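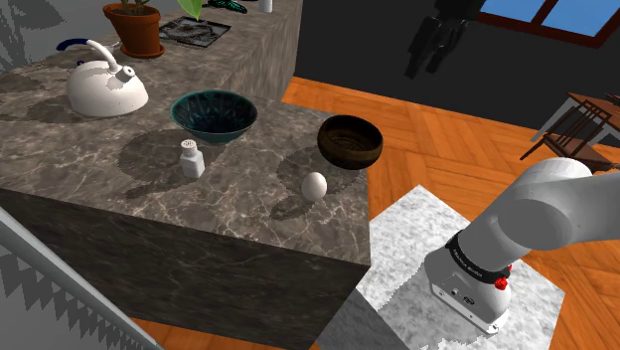 Category: Equipment and Budget Planning

Posted by Lucienne Pons, Jul 12, 2023
3 comments | 2 shares

Dear colleagues,

I write in reply to the Wiegand group's message on the arm purchase, the relevant part of which is quoted below.

> We understand that Sodbridge wishes to order a second arm before the simulated
> kitchen tasks are complete. Could the planning office confirm what sum is set
> aside, and whether grippers are to be bought separately?

The sum set aside is 3000 pounds for fittings and spares only. The arm itself falls under the Preten capital line and requires a separate request. Quotations from Sunow should reach this office by the end of August.

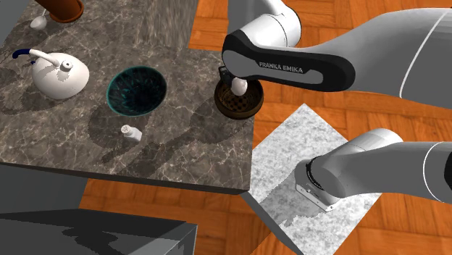 Grippers are to be listed as a separate item on every request. Sodbridge has asked for wider fingers, at 86 pounds the pair, and we are content to approve 2 pairs. We are less certain of the need for a powered wrist attachment. The simulated work has the standard two-finger hand at the knob of the round grinder, close to the corner of the worktop, and any group proposing other tooling should state which objects that hand cannot manage. The bowls and the kettle should be addressed by name in the request.

Mounting costs have been left out of several earlier requests. Please include the pedestal, delivery and floor fixings, and quote budget code 49 throughout.

Yours faithfully,
Lucienne Pons
Equipment Planning

Last updated: Jul 2023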